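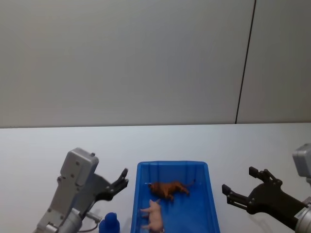
Do retail job applicants still need a résumé if the store uses an online form?
At the Dornis chain they do, and from this month the form will not go through without one.

Business > Careers > Retail Hiring

Filed under: Jobs and Workplace

Dornis brings back the résumé for store jobs

October 2018

Discount retailer Dornis has reversed a hiring change it made in May and will once again ask for a résumé from everyone applying for cashier, stockroom and floor positions.

The company dropped the requirement in the spring, when it moved its store hiring to Prorkis, an online application system. Applicants were asked to fill in their contact details, tick the shifts they could work and answer 3 short questions about customer service. Store managers then chose whom to call from those answers.

Khurram Magsi, who oversees hiring for the chain, said managers were getting plenty of applications and learning very little from them.

"You would have 68 people for one part-time cash job and all of them had ticked that they were available evenings and weekends," Magsi said. "Managers were phoning people just to find out where they had worked before."

The chain has 345 part-time positions to fill before the holiday season, most of them on cash. Anyone who applied through the form over the summer and has not heard back can log in and attach a résumé to the existing application. Those who do nothing will stay on file until the end of the year but will not be called for the current round.

A one-page document is enough, according to the notice posted on the company's careers page. It asks for work history with dates, any experience handling cash or using a debit terminal, and the name of one person who can be contacted for a reference. Applicants looking for their first job may list school activities, babysitting, coaching or unpaid work in place of paid employment. Photos, date of birth and social insurance numbers should be left off.

Covering letters are optional. Magsi said most managers do not open them.

The change has been welcomed at Wallow, a job search centre which runs a drop-in table for résumé help. Employment counsellor Sorin Zamfir said the form had been hard on older workers coming back to retail after a layoff.

"They had fifteen years on a till and nowhere to put it," he said. "The box for the customer service answer stopped at 200 characters."

Zamfir said the most common problem he sees on cashier résumés is a list of duties copied from a job posting. He would like to see people write down what they did at the store where they worked, such as closing out the till, training new staff or looking after the lottery counter. Spelling the previous employer's name correctly also helps, he said, and so does a phone number that works.

Grocery chain Janjua, which hires through the same system, has kept the résumé optional and has no plans to change that, a spokesperson said. Its stores hold walk-in interviews twice a month, and applicants can bring a paper copy if they have one.

Dornis will go on accepting paper résumés at the customer service desk. Staff there will scan them into the system, usually within two business days.

14 comments | 37 shares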